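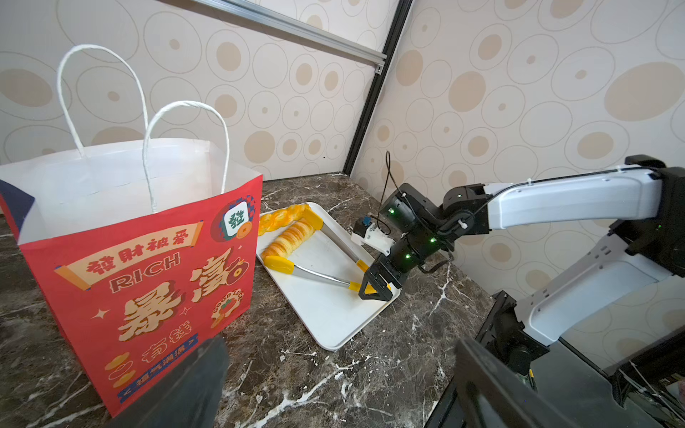
Incidencia 2598: los avisos de sucesos llegan duplicados
Producto: Vostix, módulo Aren (registro policial de denuncias y objetos hallados)
Instalación: comisaría de Coman
Abierta: 4 de noviembre de 2025
Estado: resuelta, en observación

Descripción del usuario
Cada vez que cerramos una diligencia por hurto, el turno entrante recibe 2 avisos idénticos con el mismo número de expediente. Con las denuncias por robo en vivienda no pasa. Ayer alguien contestó a los dos y se asignaron patrullas distintas al mismo comercio.

Soporte, primera respuesta
¡Gracias por un parte tan bien escrito! Lo de que solo ocurra con los hurtos nos ahorra muchísimo camino. ¿Podéis mandarnos el registro de Aren de los últimos 30 minutos y decirnos si el aviso repetido llega a la vez o con retraso?

Usuario
Con retraso, siempre 15 segundos. Adjunto el registro.

Soporte
¡Qué buena pista! Ese intervalo es el reintento de la cola de mensajes. Aren envía el aviso, no recibe el acuse y lo vuelve a enviar, aunque el primero ya haya llegado. En los hurtos el acuse se pierde por una regla antigua, heredada de la migración desde Grimley, que busca el campo "efectos sustraídos" con el nombre viejo. Hemos corregido la regla en pruebas y el duplicado desaparece (nos ha hecho una ilusión tremenda verlo limpio a la primera).

Pasos para aplicarlo en Coman:
1. Entrar en Vostix con perfil de administrador.
2. Abrir Aren, Reglas de aviso, Hurto.
3. Cambiar "efectos" por "objetos_sustraidos" y guardar.
4. Vaciar la cola pendiente y reiniciar el servicio de avisos.

Usuario
Hecho. Hemos cerrado una diligencia de prueba y ha entrado un solo aviso. ¡Estupendo! Una duda más: al guardar objetos hallados, la ficha solo nos deja poner un color.

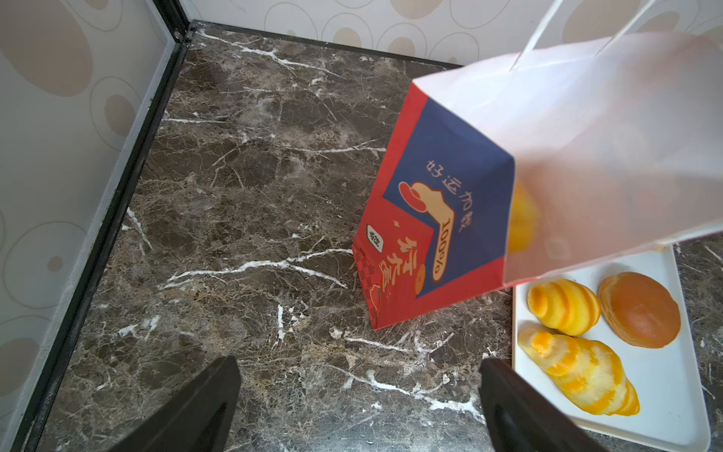 Soporte
Lo del color se arregla en la misma pantalla de reglas, activando "valores múltiples" en la ficha de objeto. Guardad después y volved a abrir la ficha, que si no sigue mostrando la lista antigua. Una bolsa de papel como la de la foto se registraría entonces con blanco para la parte de arriba y rojo y azul marino para el panel impreso, y en "contenido visible" cabe poner el pan que se transparenta. ¡Las búsquedas por color ganan una barbaridad con esto!

Usuario
Activado y funcionando. Dejamos el ticket abierto hasta el próximo cambio de turno por si vuelve el duplicado.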